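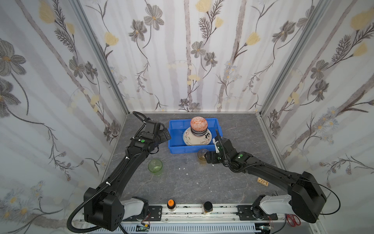 Le laboratoire de manipulation de l'institut Wetimard a achevé la première phase de sa campagne d'évaluation comparative des préhenseurs à deux doigts, engagée au mois de mars en partenariat avec la société Staton. La campagne porte sur la prise d'objets de table par deux bras travaillant ensemble, opération qui reste délicate dès lors que les pièces sont fragiles, empilées ou transparentes. Le poste d'essai réunit deux bras noirs fixés sur un même rail, de part et d'autre d'un bac bleu contenant des assiettes et un bol à motifs géométriques ; deux verres, l'un ambré, l'autre vert, sont posés à l'extérieur du bac. Les parois sont revêtues d'un papier peint à fleurs, les responsables du programme ayant souhaité que les caméras soient évaluées devant un fond chargé, plus proche de celui d'une habitation que d'un atelier.

Deux modèles de doigts sont mis en concurrence. Le premier, fourni par Staton, est rigide et doté d'une surface de contact rapportée. Le second, conçu par le bureau d'études Ogura, comporte une extrémité souple destinée à épouser le bord des pièces rondes. Chaque modèle a été soumis à 1000 essais de prise, soit 2000 essais pour l'ensemble de la phase, selon un protocole identique : même catalogue d'objets, mêmes vitesses d'approche, même logiciel de commande. Les positions de départ ont été tirées au sort avant chaque série.

« Les écarts que nous observons tiennent moins à la force de serrage qu'à la manière dont le doigt aborde la pièce », indique Fouzia Swati, responsable de la campagne. « Sur un verre isolé, les deux modèles se valent. Sur une pile d'assiettes, l'épaisseur de l'extrémité devient le premier critère, et le doigt rigide conserve l'avantage. » Le modèle souple obtient en revanche de meilleurs résultats sur les bols, dont il suit la courbure avec un serrage plus faible. Aucun des deux modèles n'est retenu à ce stade. Les taux de réussite détaillés seront communiqués aux partenaires après vérification des enregistrements.

La prise proprement dite ne constitue qu'une partie de l'évaluation. Le protocole prévoit également des séquences de rangement au cours desquelles un verre doit être placé dans le bac à côté de la vaisselle empilée, sans contact avec celle-ci. Les deux bras se partagent alors un espace réduit, et le contrôleur doit arbitrer entre leurs trajectoires.

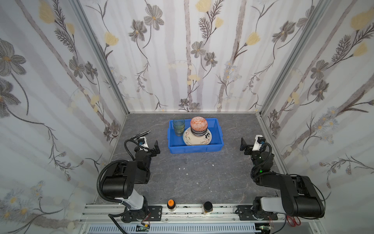
Les deux préhenseurs, équipés de leurs modules caméra, de chaque côté du bac où un verre côtoie la pile d'assiettes.

Le suivi visuel a fait l'objet d'un examen distinct, conduit par Usman Rizvi, ingénieur chargé de la perception. Les modules caméra montés aux poignets ont été comparés à une vue fixe de l'ensemble du poste. Selon ses premières conclusions, les caméras de poignet localisent mieux le bord des assiettes lors de l'approche finale, mais elles perdent plus souvent le contour des verres, surtout lorsque la paroi imprimée apparaît par transparence. La combinaison des deux points de vue sera donc maintenue pour la suite du programme. Un réglage de l'éclairage est également à l'étude.

Une difficulté a par ailleurs été relevée du côté du câblage. Les gaines qui longent les bras limitent certaines rotations du poignet, et plusieurs trajectoires ont dû être recalculées en conséquence. L'équipe technique a proposé un nouveau cheminement, qui sera installé avant la reprise des essais. Les séries concernées ont été rejouées dans leur totalité, afin que les deux modèles restent comparables.

La deuxième phase comprendra l'essai du contrôleur Stistarow, dont une version provisoire a été livrée au laboratoire. Il sera d'abord soumis à 100 séquences complètes de rangement avec chacun des deux modèles de doigts, puis confronté au contrôleur actuel dans des conditions équivalentes. Les temps de cycle et les arrêts de sécurité seront consignés séparément. Les couverts, absents du premier catalogue d'objets, y seront ajoutés à la demande de Staton.

Les partenaires industriels et universitaires souhaitant assister à une séance d'essai peuvent adresser leur demande au secrétariat du laboratoire, en précisant l'organisme de rattachement et le nom des participants. L'accès à la zone d'essai est soumis à autorisation préalable.

Communiqué de l'institut Wetimard, 24/11/18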